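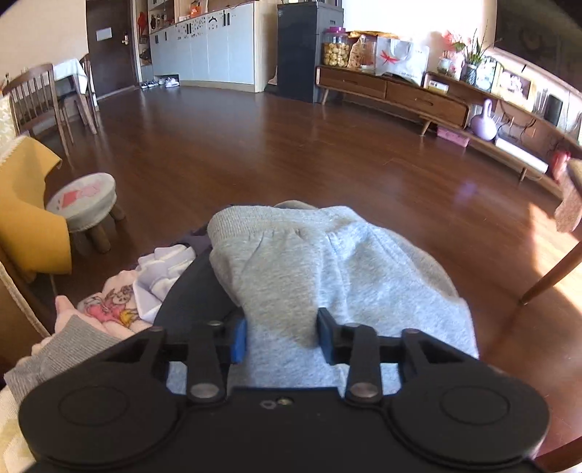
Pre-Session Checklist for Hand-Held Gripper Demos (Home Laundry Tasks)
Filled in by Yesenia Ventura, 20/11/2018
Site: Ormsby apartment
Tool: Delia hand-held gripper, blue pads

Hi all! Same form as last time, but I've put my comments under each item because Gavin asked for "more words, fewer checkmarks." You asked for it, Gavin. If an item says FIX, please don't record until it's been signed off, even if you're only planning a couple of quick grabs.

PART A: THE GRIPPER

A1. Pads seated flat and facing each other. OK
Squeezed it shut by hand and looked through from the side. No gap at the top corners. The pads on the Previtz tool were peeling last month, so please keep checking this one every session and not just on day one.

A2. Linkage pins flush, none backing out. OK
There are six and you want to touch every one of them. I run a fingernail over each pin head. Wipe off lint while you're in there (fleece is terrible for it, I pulled a little gray felt worm out of the left side).

A3. Pinch points. OK with comment
The inner arms come together faster than you expect when you let go with a thick garment in the fingers. Keep your other hand behind the discs. Lenni got the side of his thumb in there during practice, no skin broken, and he's written it up on the incident sheet like he should.

A4. Center plate screws tight. OK
Quarter turn with the short hex key. Don't lean on it, the threads are small.

A5. Weight and wrist. FIX
It's a wide tool and it gets heavy. We said breaks every 200 grabs and I don't think that's enough for people with smaller hands. My forearm was buzzing well before that. I'd like us to go by the clock and swap operators. Irfan, can you put this on the January agenda?

PART B: THE ROOM

B1. Walking path clear. FIX
You end up walking backward a lot with your eyes on the fingers, so anything at ankle height matters. The little round stool with the fish on the cushion has to move before we start, it's right where your heel goes if you back away from the pile. Same for the pink box under the long console, push it all the way to the wall. Shoes by the white cabinets are fine where they are, we don't go that far.

B2. Fabric trailing toward the floor. FIX
Mustard-yellow cloth on the seat behind the laundry. Fold it up onto the seat. I don't mind it being there for the demos (more color in the background is good for us!), I just don't want it under somebody's foot.

B3. Chairs. OK with comment
The one with the pink patterned cloth over the back has legs that slant out, and they stick out farther than you think. Tuck it in. The dining chairs are well out of the way.

B4. Breakables. OK with comment
The glass cookie jar and the flower vase are both up on the console. We aren't working over there, but an elbow is an elbow, so if you're doing the version where you carry clothes across the room, ask the family to put the jar in the kitchen first. Framed photos too, they're only leaning.

B5. Light. OK with comment
Strong sun on the floor on the console side. It's no hazard by itself, but it got me right in the eyes when I turned around with my hands full. Start facing the entrance door.

B6. Floor. OK
Wood planks, no loose edges that I could feel. Socks are NOT okay on this floor. Shoes or bare feet, please.

PART C: THE CLOTHES

C1. Pockets emptied, no pins or hard bits. OK
Went through the whole pile by hand. Please do this again if anybody adds clothes midway.

C2. Drawstrings and ribbing. OK with comment
For the gray sweatpants, pinch at the waistband and keep the folds hanging down. If you take them by a leg, the rest swings up against the linkage and you'll be picking fleece out of the pins again. Marjatta teaches new people on this pair and I agree with her, they're forgiving.

C3. Knits and open weaves. FIX
The gray knit and the cream blanket can both snag. Until we have a cover for the pivots, leave them in the pile and skip them, and say out loud "skipping" so whoever labels the demo knows it was on purpose.

C4. Delicate or printed items. OK
Cartoon one is fine to grab. Light squeeze, don't drag the print along the rim.

PART D: BEFORE YOU HIT RECORD

D1. Second person in the room. OK
Lenni stayed with me the whole time.

D2. Stop word agreed. OK
Still "Erkham." Yes, it's silly, and yes, everybody remembers it.

D3. Practice grabs. OK
Did 5 slow ones, open to closed, with a full release each time. Please make the releases slow as well. The robot is going to copy whatever we do, and if we fling a shirt it'll learn to fling shirts.

Open items: A5, B1, B2, C3. B1 and B2 are a two-minute job for whoever gets there first. Irfan has A5, and I'll ask Marjatta about the pivot cover.

Y.V.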